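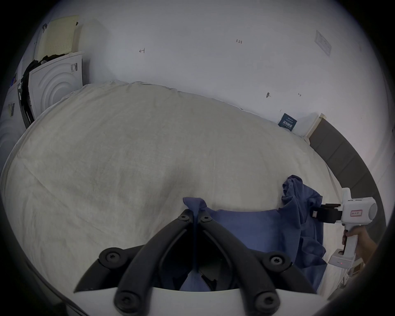 4. Folding on the bed

I do all my Orkidstead folding on the bed - more room than any bench, and it's kinder on your back. Smooth the cover first, then spread the blue piece out and work the bunched bits flat.
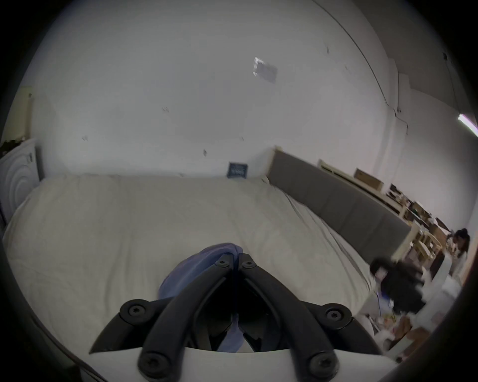 5. Making the long fold

Bring one long side over to meet the other, then run your palm along it. Go again if it's still wide.

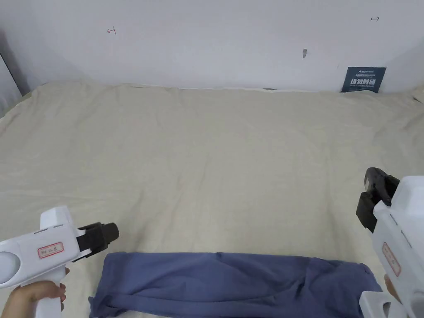 Blue garment folded lengthwise.

Note: stop at 3 folds, or you'll get a fat lump that won't sit in the drawer.
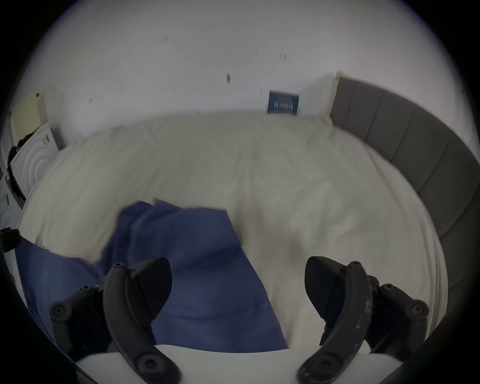
Dark colours are my weak spot, I'll admit! I can never find the seams at night, so I leave them for the morning. A dark blue heap on pale bedding, like mine, is easy enough to sort by the window.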